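I started the new job at Brarlow in October, and the part I still haven't gotten used to is the commute. The bus takes 34 minutes if it makes the light at the bridge and 36 if it doesn't. I used to drive, but parking went up again and I sold the car to Chantelle Msimang's brother.

I read on the way in and sleep on the way home. So far I have finished two long novels and most of a third.

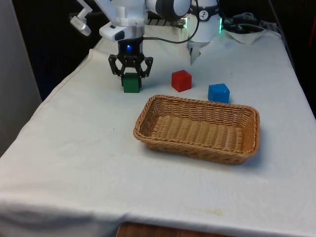
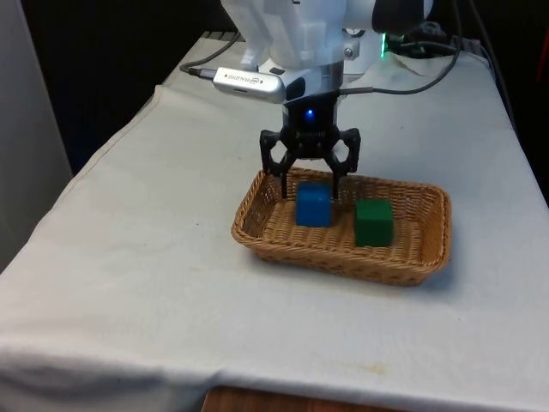
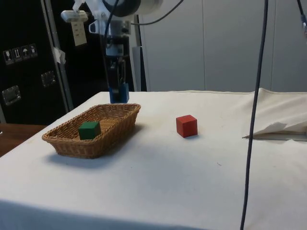 White cloth on the table in all three.

The 563 is the better bus. It is slower than the 20 but you nearly always get a seat, and the heater works. The 20 fills up at the hospital stop and stays full until downtown.

The new timetable begins 12th March. I'll have to leave the house earlier, so I bought a second alarm clock.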